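Old desktop won't start after a move – worth fixing or straight to e-waste?
Posted in Home & Tech Help – May 26, 2023
Tags: desktop, no power, second-hand

tivwood_tess
Hi all, hoping someone can steer me right. We moved from Flinley to Tivwood a few weeks back and my old desktop came along in the boot of the car, on its side, under a doona and a box of cookbooks. It was fine when I packed it. Now I plug it in, press the button, the fan spins for a second or two and then it all goes quiet. No beep, nothing on the monitor.

It's not a flash machine. I paid $218 for it second-hand and it mostly does household stuff – recipes, the budget, and all the scanned photos from Mum's albums. The photos are the bit I care about. I did have a backup going to a little external drive but the last one was in September and I've scanned heaps since then.

The bloke at the shop near us wants $100 just to look at it, which seems steep for something worth barely twice that. Is there anything I can check myself without wrecking it? I'm fairly handy (I put up all our shelves!) but I've never opened a computer.
3 replies

swai_verandah
Don't panic about the photos! They live on the drive, and a computer that won't start very often has a perfectly healthy drive in it. Even if the rest of it is cactus you can take the drive out, pop it in a USB enclosure (mine was $35, you can get cheaper) and plug it into any laptop.

I'd do that first, before you go poking at anything else. Once the photos are copied over you can muck around with the rest and not lose any sleep.

As for checking it yourself, you can do a fair bit. Switch it off at the wall, pull the power cord out, hold the button in for a few seconds, then lay the case down flat on a table with the good side up and take the panel off. Usually it's two screws at the back. Have the kitchen light on and a saucer handy for the screws.

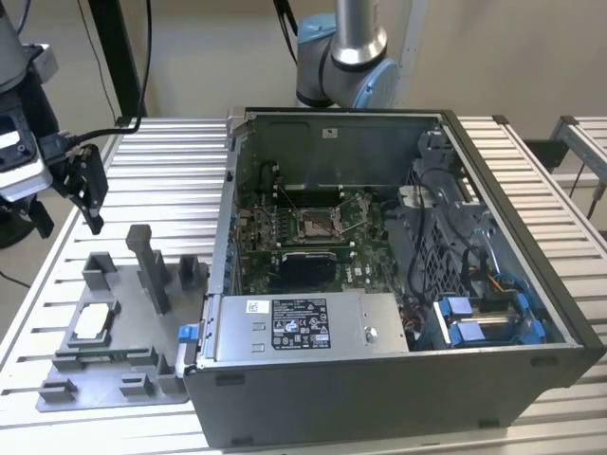

Photo: Clanard Community Workshop

The memory slots are the long skinny black ones in a row. Spin for a second and then nothing, after a bumpy car ride, makes me think a stick of memory has worked its way out. Touch some bare metal on the case first, open the clips, lift the stick out and push it back in evenly until it clicks. It takes more of a shove than you'd expect. If you've got two sticks, try it with one, then the other.

Then go around and push every plug in snugly, especially the big wide one from the power supply and the smaller one up near the processor. Leave the processor itself alone. There are tiny delicate bits under there and you really don't want to bend any.

I did all this on mine after we painted the study and it was a memory stick. Ten minutes, and most of that was looking for the screwdriver – good luck!

flinley_gumboots
Just buy a new one. Mine was from the year 2000 and I hung on to it way too long.

old_mate_clanard
Agree with getting the photos off first. One thing to add, check the little voltage switch on the back of the power supply if yours has one. It's usually red. It should say 230 for here and they can get knocked in a move. Do that with the cord out.

If it still won't go after the memory and the plugs, I'd suspect the power supply next. Please don't open that part up, it can hold a charge even when it's unplugged. Swap the whole thing or take it to someone. And ask the shop whether the $100 comes off the bill if they do the repair, ours does that but you have to ask.

Also get a second backup going somewhere that isn't your house. I put a drive in my sister's linen cupboard and swap it over when I go for lunch.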